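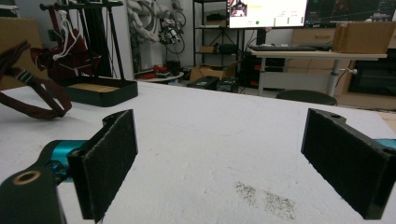

Good morning friends! I promised a proper update on the record, and I've had my coffee and the dog is walked, so get comfortable, because you know how I am once I start typing.

First thing, and I'm going to put it in capitals: THE MIXES ARE DONE. Mohcine Chraibi sent me the last two songs a little after midnight and I sat on the kitchen floor with my headphones on and listened to both of them three times before I went to bed.

For anyone new here (hello, there seem to be a lot of you since the Gredham show, welcome!), I write songs and play piano and a slightly battered accordion, and this will be my second full album. It's called Trerkdale, after the street where my grandmother taught me to play. The first one I made in a spare bedroom. You can hear the furnace on it.

We did this one at Kabbaj, the studio Mohcine runs over in Vetovley. It has a real upright piano with a sticky low E flat that I fell completely in love with, and if you listen closely on the fourth song you'll hear me working my way around it.

So the whole thing comes to 53 minutes, which I know is long! I tried to cut a song. I took out the waltz and lived without it for a week and I missed it terribly, so back in it went, and now I'm moving the songs around to make the two sides of the vinyl come out even. Side A is still too long. If you've ever packed a suitcase for a wedding you know the feeling. 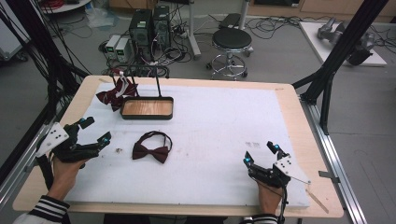 And the strings, oh my goodness, the strings. Mélanie Grewal wrote all the parts and played the cello herself, and she drove 315 miles to do it, with the cello buckled into the passenger seat. We had her for one day. She did the last take at nine at night in her socks so her shoes wouldn't squeak on the floor.

She asked me what I wanted for the title song and I said something like "a porch, but sad," and she just nodded and wrote it down. I still have that piece of paper. It's on my fridge next to the electric bill.

Okay, vinyl. A bunch of you have asked. We're pressing 300 copies, and as of last night 216 are spoken for, and I really don't know what to say about that except thank you, thank you, thank you. I had figured I'd be giving them away as birthday presents until I was eighty.

If you preordered, you don't need to do anything right now. If you've moved, please send me your new address by the end of April. Email is best. I do read the comments, but I lose things in there, and then I feel awful about it.

If you're a subscriber, the demos are going up in the members' section this week. They're rough! On one of them I stop in the middle and say a word my mother wouldn't like. I thought about editing it out and then decided you all pay me good money and deserve the full experience.
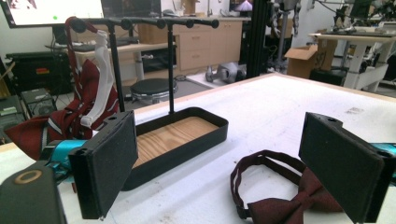 Maroon with white stripes, over the end of the rack.

A few people wanted to know about the release show. It'll be in Gredham again, in the same room as last time, with Mélanie on cello and Mohcine at the sound board, and I'm trying to talk him into singing one harmony. He has a lovely low voice and he hates to use it. If you see him around town, please bother him about this for me.

Doors at seven, music at half past, and we'll be done early enough for those of you with babysitters. There's a ramp at the side entrance and plenty of chairs. I'll post the ticket link as soon as the hall sends me the contract back.

Somebody asked yesterday if the waltz is about my ex-husband. It's about a car, a green station wagon I had in college. I loved that car a great deal.

Last one and then I've got a piano lesson to teach. If you have a favorite song from the first album that you'd like to hear at the show, tell me below. I've got room for three old ones and I can't choose. (Not the furnace one, I can't remember the second verse!)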